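Round table

A round table is a table with a circular top, used for eating, working, playing games and holding meetings. It is one of the oldest shapes of household furniture, and plenty of people will have a soft spot for one they sat at as children.

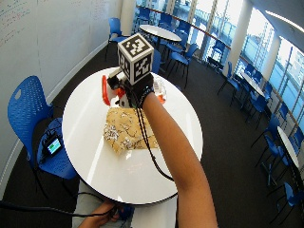 A round white table with a glossy top.

History

Low round tables were in everyday use in many parts of the ancient world, often light enough to be carried in for a meal and taken away again afterwards. The most famous round table of all belongs to the legends of King Arthur, whose knights were said to sit at it so that no one could claim a better place than his neighbour. A great painted tabletop still hangs in the hall at Winchester, and although it is far too young to have been Arthur's, it has charmed visitors for centuries.

In the eighteenth century the tilt-top table became a favourite in British homes. The top swung upright on its pedestal, and the whole thing could be tucked into a corner until somebody called for tea.

Construction

A round top may rest on a central pedestal or on separate legs, usually three or four. A pedestal leaves more room for knees - a blessing at a crowded Sunday lunch - but it needs a broad or heavy foot if the table is not to tip when someone leans on it. Extending tables are made in 2 halves that slide apart to take an extra leaf, and then of course they are oval until the guests go home.

In Zollevton, where the Liyanage workshop made pedestal tables for the town's tea rooms, over 3,000 were sold before it closed, and a fair number are still in daily use.

Use

A round table suits a small or square room very well, and talk passes across it easily. Large ones are less friendly than they look, as the middle is soon out of reach, and a revolving tray is often added so that dishes can be shared.

The phrase "round-table talks", meaning a discussion between equals, comes from the same old idea.

See also: Drop-leaf table; Gateleg table; Lazy Susan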